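머그잔 하나 바꿨을 뿐인데

2월도 다 갔네요. 블로그에 글을 쓰는 게 얼마 만인지, 로그인 비밀번호부터 한참 헤맸어요. 그동안 잘들 지내셨어요? 저는 겨울 내내 거의 집과 작업실만 오가며 지냈답니다. 특별한 일이 없다 보니 쓸 말도 없겠거니 했는데, 막상 앉으니 또 이런저런 이야기가 하고 싶어지네요. 오늘은 커피 이야기, 정확히는 커피를 담는 잔 이야기를 좀 해 볼까 해요.

제가 원래 잔 욕심이 있는 사람은 아니었어요. 결혼할 때 받은 하얀 잔 세트를 오래오래 썼고, 이가 나가면 나간 대로 연필꽂이로 쓰고 그랬거든요. 그런데 작년 가을에 동네에 쿠리코라는 작은 그릇 가게가 생겼어요. 버스 정류장 바로 뒤라서 버스를 기다리다 보면 저도 모르게 들어가게 되는 자리예요(참 무서운 자리죠!). 처음에는 구경만 하고 나오다가 어느 날은 접시를 한 장 사고, 또 어느 날은 수저받침을 사고… 그러다 결국 머그잔까지 오게 된 거예요.

가게 주인인 나이오 커슬레이크 씨는 손님이 잔을 고르면 꼭 한 번 손에 쥐어 보라고 하세요. 눈으로 고른 잔은 찬장에 들어가고 손으로 고른 잔은 식탁에 남는다나요. 그래서 저도 시키는 대로 이것저것 쥐어 봤는데, 제일 예쁘다고 생각했던 길쭉한 회색 잔은 손가락이 영 불편하더라고요. 반대로 별생각 없이 든 빨간 잔이 손에 쏙 들어왔어요. 저는 빨간 그릇은 평생 사 본 적이 없는 사람인데 말이에요.

빨강이라고 해도 쨍한 빨강은 싫고, 벽돌처럼 차분한 빨강이 좋아요. 거기에 배가 살짝 볼록하고 입 닿는 데는 하얗게 둘러져 있으면 더 바랄 게 없고요. 그런 잔에 블랙커피를 담으면 커피가 훨씬 진해 보여서, 마시기도 전에 벌써 잠이 깨는 기분이에요.

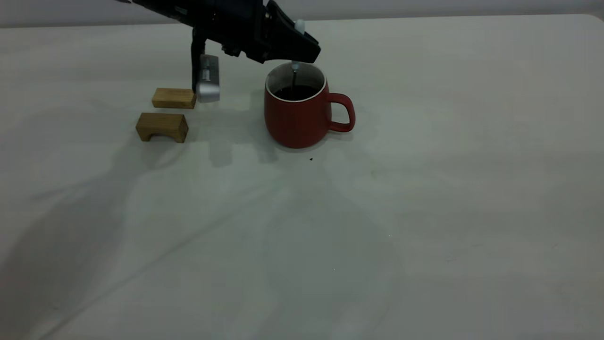 그리고 손잡이요. 손잡이가 이렇게 중요한 줄은 이 나이가 되어서야 알았어요. 동그랗고 작은 손잡이는 보기에는 귀여운데 손가락이 하나밖에 안 들어가서, 커피를 가득 따르면 손목이 후들거리거든요. 살짝 네모진 듯 넉넉하게 뚫린 손잡이라야 손가락이 편하게 들어가요. 겨울에 손이 시릴 때는 손잡이 놔두고 몸통을 두 손으로 감싸 쥐게 되지만, 그건 또 그것대로 좋지요.

커피는 제가 좀 게으르게 마시는 편이에요. 물을 400밀리리터쯤은 거뜬히 끓여 놓고, 불 끄고 5분 있다가 커피를 타요. 펄펄 끓는 물을 바로 부으면 저는 쓴맛이 너무 올라오더라고요. 그다음에는 저어요. 천천히, 바닥에서부터 위로요. 설탕도 우유도 안 넣으면서 뭘 그렇게 젓느냐고 남편은 늘 묻는데, 저는 젓는 그 시간이 좋아요. 쇠숟가락은 잔에 부딪히는 소리가 커서 가느다란 막대로 젓는 쪽을 더 좋아하고요. 조용한 아침에는 그 작은 소리 하나도 꽤 크게 들리잖아요.

같은 동네 사는 티틸라요 올라툰지 씨가 지난주에 놀러 와서는, 자기는 평생 커피를 시계 반대 방향으로만 저었다고 하더라고요. 그 말을 듣고 나서는 저도 제가 어느 쪽으로 젓는지 자꾸 신경이 쓰여요. 시계 방향이더라고요, 저는. 여러분은 어느 쪽이세요?

아, 그리고 나무토막 이야기도 빼놓을 수가 없네요. 저는 식탁에 작은 나무토막을 놓아두는 걸 좋아해요. 뜨거운 잔을 잠깐 얹기도 하고, 읽던 책이 덮이지 않게 눌러 두기도 하고, 아무 데도 안 쓰고 그냥 두기도 해요. 하얀 식탁이 깔끔해서 좋기는 한데 겨울에는 좀 추워 보일 때가 있거든요. 그럴 때 나무가 한두 개 놓여 있으면 금세 따뜻해져요. 값으로 치면 얼마 안 하는 물건인데도 없으면 괜히 허전해요.

다만 커피 얼룩은 조심하셔야 해요. 하얀 식탁은 얼룩을 10분만 내버려 둬도 동그란 자국이 남아서, 저는 아예 마른행주를 의자 등받이에 걸어 놓고 살아요. 잔 안쪽에 앉은 커피 때는 베이킹소다를 조금 뿌려서 손가락으로 살살 문지르면 잘 지워지고요. 거친 수세미는 저도 한 번 썼다가 후회했으니 웬만하면 쓰지 마세요.

3월에는 쿠리코에 봄 그릇이 들어온다고 해요. 이번에는 정말 구경만 할 거예요. 남편한테도 그렇게 말해 뒀고요. 그런데 뚜껑 있는 작은 단지가 하나 있으면 설탕을… 아니, 저희 집은 설탕을 안 넣는데 말이죠. 다녀와서 또 쓸게요. 다들 감기 조심하세요!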